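Birthday Wishes for Your Favorite Players

Skurnis can remember the birthdays of all the golfers you follow, and of their families too, if you're that kind of fan (plenty of us are!).

1. Open Calendar, tap Add Player and pick a name.
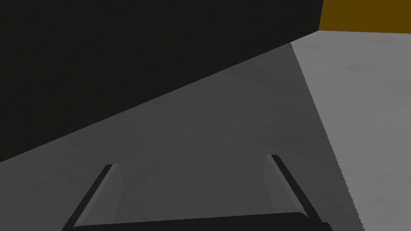 If the list seems long, type the first few letters and it'll shrink nicely.

2. Switch on Remind Me.

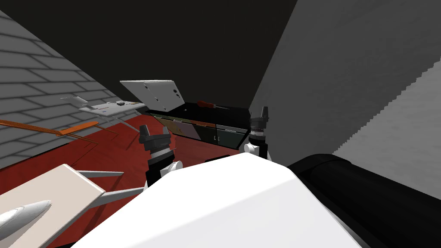

3. Write your message, up to 274 characters, and take your time over it.

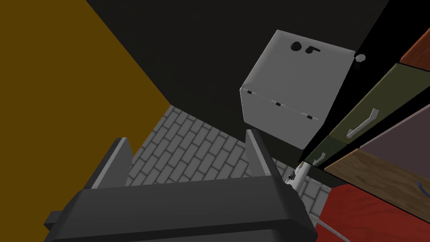
Note: drafts save themselves, so do read yours again before tapping Post.

Caution: posted wishes are public.
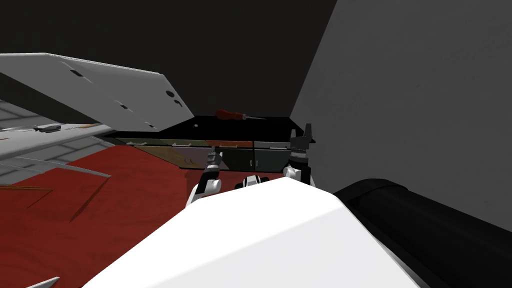
Both grippers, counter ahead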